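Two-arm kit from Moltport, worth the 2498?

Board: Bench and Desktop Automation
Started by gripfinger, 20 May 2018

gripfinger wrote:
Ok so the Moltport two-arm bench kit. Been looking at it since the price drop. 2498 for both arms, both grippers, the beam, the rail and one camera bracket. Anyone here own one? Want it for sorting and packing small stuff into baskets, mugs, packets, that sort of thing. Nothing heavy. Is it a real product or a toy with a nice web page.

Reading the spec sheet now and it says almost nothing about reach. Help.

tollhouse_ray wrote:
Own one. Got it last August. It's real.

Quick version: arms good, grippers fine, manual bad, cables a pain. Took me two evenings to bolt up and then a week to get both arms talking. Spec sheet says 242 mm of shared reach in the middle where both grippers can get to the same thing. I measured mine and it's close to that if you mount by the book. If you space the bases wider you lose it fast.

For mugs and packets you'd be ok. Handles are the hard part. It'll grab a rim all day long.

gripfinger wrote:
242 is less than I hoped. So a basket has to sit more or less dead center?

tollhouse_ray wrote:
If you want both arms on it, yeah. If one arm holds and the other one loads then no, put it where you like. I run mine with the left holding and the right doing the picking. Works with one arm doing all the thinking so to speak.

Lachlan Lennox wrote:
Going to disagree with Ray on the grippers. They are not fine. Fingers are too blocky for anything flat. Try picking a flat packet off a hard table with them, it just shoves the thing along until it hits a wall. I ended up buying the thin finger set from Lamont, 222 for the pair, and that fixed it. But that's 222 on top of a kit that was sold to me as ready for packing.

Also the support. Wrote to them three times about a wrist that buzzed at rest. Got a form reply, then nothing, then a new wrist in a box with no note. So, support works I guess?? Just don't expect a conversation.

tollhouse_ray wrote:
You can get flat stuff with the stock fingers. Put down a mat. Anything with some give. Mine's on thin foam and it picks packets ok, maybe one in ten it fumbles.

Lachlan Lennox wrote:
One in ten is terrible Ray.

tollhouse_ray wrote:
For a bench kit at this price it isnt.

boxcutter88 wrote:
Put me down as a no. Had the single arm version, sent it back. Software drops the connection when the laptop sleeps and then the arm just goes limp. Dropped a jar on my foot. They did refund me in full, took 40 days.

If you have that kind of money look at the Gostton. Costs more up front but the software doesn't do this.

gripfinger wrote:
Goes limp?? Like no brakes at all?

boxcutter88 wrote:
No brakes. Read the fine print, they say "park before power off." Nice if you know the power's going off.

tollhouse_ray wrote:
That was the old firmware. Since the spring update it holds position on a lost link. Still no brakes if you pull the plug, that's true. Keep your feet back.

And the Gostton is nearly double once you add the second arm, so not really the same shopping list.

mrs_pellet wrote:
We have the Moltport at the shop in Badville, doing gift baskets. Cups and tea packets mostly. Couple of things nobody's said:

The cable ties they ship are junk. Replace them day one. The cable runs outside the arm, over the elbow, and if you leave too much slack it snags, too little and it pulls out at the gripper.

Table matters more than you'd think. Ours was shiny and the camera hated it. Went to a dull top and put up plain walls on three sides, picking got way better. Walls cost us next to nothing.

Teaching it a new basket takes my nephew half a morning. Takes me a full day. Wouldn't call it easy.

Would I buy it agian? Yes but used.

gripfinger wrote:
Thanks, that's the first useful thing I've read about this kit anywhere. What did you do for slack at the elbow? Got a number?

mrs_pellet wrote:
No number sorry. Fold the arm all the way in, tie it there, then stretch it all the way out and see if anything goes tight. Redo untill it doesn't. Tie on the forearm, not on the elbow itself.

Lachlan Lennox wrote:
Agree on the ties. Agree on used too. There's usually one or two going in the classifieds section here, people buy them, get stuck on the calibration and give up. Check that the wrist doesn't buzz before you pay.

boxcutter88 wrote:
Or dont buy it.

gripfinger wrote:
Noted lol. Leaning toward used plus the Lamont fingers. Anybody got theirs set up for baskets and can post what the spacing looks like? Want to see how much table is left in the middle with both arms mounted.

tollhouse_ray wrote:
Sure. Mugs and packets in a basket, left gripper at the basket, right one out over the table.

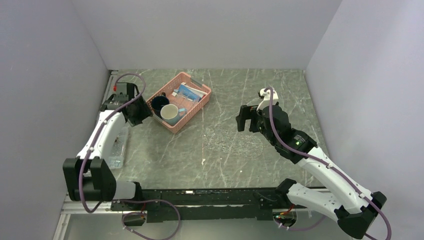

mrs_pellet wrote:
Good spacing for one-arm loading, but I'd still want the bases a touch closer together if both arms have to share the work. Gripfinger, ask any used seller for the hole pattern on the beam before you drive out there. The early ones only had the wide mounting.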